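Borgate – Poste de tri et de préparation de petites pièces mécaniques

Réf. Tustedance 309
Famille : postes de travail à plat / tri de visserie et de pignonnerie
Mise à jour de la fiche : 2021-11-24

Présentation

Le Tustedance 309 est un poste de travail horizontal destiné au tri unitaire de pièces de petites dimensions : vis, boulons, écrous hexagonaux, pignons à denture droite, rondelles, entretoises. Il se compose d'une table, d'un plateau de travail rapporté, d'un bac de collecte et d'un boîtier de commande posé. Le poste est livré monté, à l'exception du boîtier.

Il s'emploie en sortie de démontage, en préparation de kits ou en contrôle visuel avant remise en stock. Il ne convient pas aux opérations de frappe, de perçage ou d'ébavurage. Pour ces usages, voir la gamme d'établis Flundell.

Plateau de travail

Le plateau carré, d'aspect pierre mouchetée beige-gris, se pose au centre de la table. Le ton moyen a été retenu pour le contraste : les pièces noircies comme les pièces zinguées s'y distinguent sans éclairage d'appoint. La surface est lisse, sans rainure ni rebord. Les pièces peuvent être déposées en tout point, y compris à proximité immédiate du bac.

Côté du plateau : 600 mm
Entretien : chiffon non pelucheux, détergent neutre
Produits exclus : acétone, diluants, poudres abrasives

Table

Table rectangulaire blanche à pieds blancs. Le plan déborde du plateau et laisse de part et d'autre une zone libre pour la documentation, le boîtier de commande ou un second bac. La table doit reposer sur un sol plan et lisse. Contrôler l'horizontalité au niveau à bulle après toute mise en place : un pignon posé sur chant roule dès que le plan présente une pente sensible. 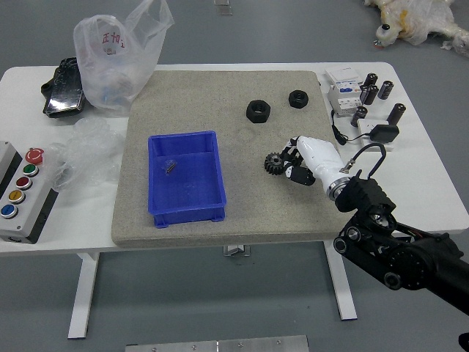

Tri en cours sur le plateau : bac bleu à gauche, deux écrous noirs de tailles différentes, petit pignon noir en prise.

Bac de collecte

Le bac est un modèle rectangulaire ouvert, en plastique bleu vif, à parois nervurées et petits pieds. Il se place par défaut sur la moitié gauche du plateau. Le fond bleu facilite le repérage des pièces métalliques sombres, même isolées. Le bac se retire sans outil et se vide par basculement.

Un bac est fourni avec le poste. Les bacs supplémentaires sont vendus par lot de 4, même teinte. Ne pas mélanger visserie et pignons dans un même bac : les dentures se marquent au contact des filets lors du vidage.

Boîtier de commande

Boîtier gris à flanc noir, à poser à l'extrémité gauche de la table. La face supérieure reçoit un arrêt d'urgence rouge de type coup-de-poing et quatre boutons-poussoirs ronds à collerette argentée, alignés dans l'ordre suivant :

Vert : mise en service
Rouge : arrêt de cycle
Jaune : acquittement
Bleu : fonction libre, à affecter par l'utilisateur

L'arrêt d'urgence doit rester accessible en permanence. Aucun bac, carton ou document ne sera posé devant le boîtier. Le câblage est à la charge du client, selon le schéma joint à la livraison.

Préparation d'une série

1. Essuyer le plateau et vérifier que le bac est vide.
2. Déposer les pièces à trier sur la moitié droite, espacées d'au moins une largeur de pièce.
3. Placer les écrous à plat, trou taraudé vers le haut.
4. Saisir les pignons par le flanc ou le diamètre extérieur, sans forcer sur les dents.
5. Transférer pièce par pièce dans le bac. Ne pas pousser les pièces sur le plateau.
6. En fin de série, peser ou compter le contenu du bac et reporter la valeur sur la fiche de lot.

Pour les séries supérieures à 1 000 pièces, prévoir une rotation de bacs. La masse d'un bac plein de visserie rend sa manutention peu commode et peut déformer le fond.

Accessoires et pièces de rechange

Plateau de rechange, aspect mouchetée beige-gris
Lot de bacs bleus
Tapis antidérapant Poojary, à découper, pour dessous de bac
Collerettes argentées pour boutons-poussoirs
Tête d'arrêt d'urgence rouge

Les plateaux de rechange sont issus de lots de fabrication distincts. Une légère différence de mouchetage par rapport au plateau d'origine est possible et ne constitue pas un défaut.

Livraison

Expédition sur palette, table filmée, plateau emballé séparément et à transporter sur chant. Réserves à porter sur le bon de transport en présence du chauffeur. Les commandes de bacs seuls partent en colis.

Contacts

Questions techniques, schéma de câblage : Indira Chacko
Devis et pièces de rechange : Anselmo Marinho

Indiquer la référence du poste et le numéro de lot gravé sous le plateau pour toute demande.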